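Endach Publishes Results of Its One-Cup Desk Trial, With Reservations

Grestow, 2020-02-24 — Endach, the workplace supplies cooperative, today released the results of its October trial of the one-cup desk, the much-repeated idea that a worker who keeps a single cup at hand will have a cleaner table, wash up less and lose fewer mugs. The cooperative set out to check those claims because several of its member offices had been asked to pay for them. Its finding is that one of the three holds up fairly well, one holds up in part and one does not hold up at all.

The trial ran in 11 offices in and near Grestow. Each office agreed to clear its shared mug shelf, hand out one cup per person and leave everything else alone. No office changed its cleaning contract, bought new tables or put up posters. Staff filled in a short weekly form, and Endach received 600 usable forms by the end of the month. Another 26 were set aside, most of them blank below the first line.

What the sellers say

Readers who buy for an office will know the pitch. A plain table with one good-looking cup on it is said to calm people down and sharpen their minds. Starter packs are sold on the strength of that, often with a tray, a coaster and a printed card of advice. One pack offered to an Endach member was priced at 700 dollars for a small team. It contained cups.

Endach asked four suppliers for the evidence behind the calm and the sharper minds. Two did not reply. Raptis, a supplier of kitchen and break room goods, sent a catalog. Wurnar, which sells desk sets, sent a summary of a customer survey in which people who had already bought the product said they liked it. The cooperative thanks both firms for answering and does not regard either document as evidence.

What the trial found

Washing up went down. Offices reported fewer cups left in the sink at closing time, and the forms agree with what cleaning staff told us. This is hardly surprising when there are fewer cups to leave. Still, it is a real saving of effort and Endach is content to say so.

Lost cups are a harder matter. Losses fell in offices where the cups looked different from one another and stayed much the same where everyone was given an identical white one. Color and lettering seem to help, although the trial was too small to say which matters more. Several forms complained about cups with words on them, and the complaint is fair: lettering that wraps around a curved side shows only its first letters from most seats.

As for calm and focus, the forms show nothing. Scores moved up a little in some offices and down a little in others. Anyone quoting this trial in support of a calmer workforce will be quoting it wrongly.

Tables

Clear tables did get attention, though perhaps the wrong kind. With the clutter gone, people began to notice the surface itself. Forms mentioned specks, small marks and glare from windows, none of which had come up before the trial. A beige matte top hides a good deal, but a strip of window light will still make part of it look glossy, and a pink cup standing alone on it draws the eye to everything nearby. Endach suggests that buyers look at a bare table in daylight before paying for any product that promises to keep it bare.
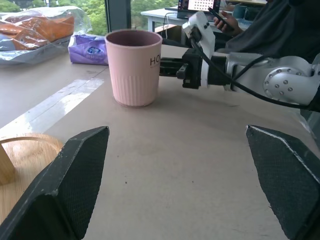

Choosing a cup

The cooperative makes no recommendation of brand. Its advice to members is short. Pick different colors. Avoid long words if the point is to tell cups apart. Ribbed sides had both fans and critics on the forms, the fans saying they were easier to hold and the critics saying they were a nuisance to wipe, and the trial did not settle the argument. Offices that already own enough cups should use those.

Limits of the trial

One month is a short time. The offices put themselves forward, so they were probably keener than most, and the weekly forms relied on people remembering what they had done. Endach did not compare them with offices that made no change, which means that part of the drop in washing up may have had other causes. A longer trial has been proposed and has not been funded.

Availability

The full results, including the blank form and the replies from suppliers, can be requested by mail or collected from the front desk of the Endach office in Grestow. Member offices will receive a printed copy with their next order. There is no starter pack.

About Endach

Endach is a buying cooperative for small and mid-sized offices. It tests common office goods on behalf of its members and accepts no payment from the makers of those goods.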